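Ingrid Lindgren wants to know what counts as a good example

By the time I get to the Skedum workroom in May, Ingrid Lindgren has already thrown out part of the morning's recordings. She doesn't look sorry about it.

"Everybody upstairs asks how many we have," she says. "I tell them 1,603, and they're happy, and they go away. Then I sit down and try to work out how many of those I'd want a machine to copy."

Her answer, for now, is 812. The others are kept on a separate drive. Some have an operator hesitating halfway to the object. Some were labeled wrong. A batch of 591 was recorded with the same few objects in nearly the same places, and Lindgren says a system trained on it would learn the table and very little else.

I had come expecting a sales pitch. Skedum's brochure for the project, which goes by the name Niltivness, promises "kitchen help that learns the way people do." I read the line out loud to her.

"I didn't write that," she says. "People don't learn to pick up a bowl by having someone else move their hand eight hundred times."

So why do it this way? She takes a while to answer. A person steers the arm through a short task, the computer stores what the arm saw and how it moved, and after enough of these the software is asked to try on its own. She thinks it works better than the hand-written rules she used at Mulder, her last employer. She also thinks the field is too easy on itself.

"You see a video of an arm putting a cup on a plate. Fine. How many tries did they film? Whose cup was it? Move the plate a hand's width and show me again."

Her own practice is to clutter the table and keep changing it. I ask whether the mess is chosen or just a mess. "Both," she says. "If I choose every item, I get my own habits back. If I choose none, I get whatever was nearest the door."

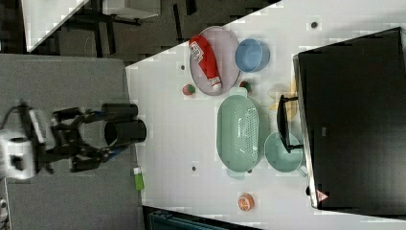 The gripper over a gray surface beside the white tabletop, with a colander, bowls, a ketchup bottle on a plate and half an orange among the objects.

I tell her it still looks like a toy kitchen to me, and that real counters have crumbs and bad light. She agrees faster than I'd like. A second site, Lillolska, is supposed to supply recordings from a working kitchen, but so far she has received 2 and rejected one.

Would she put the current system in her mother's apartment?

"No. I'd put it in my own, if I could stand next to the switch."

And the 812? She expects the number to drop again when she goes back through the grasping clips. She has asked for another month. Upstairs has offered her two more operators.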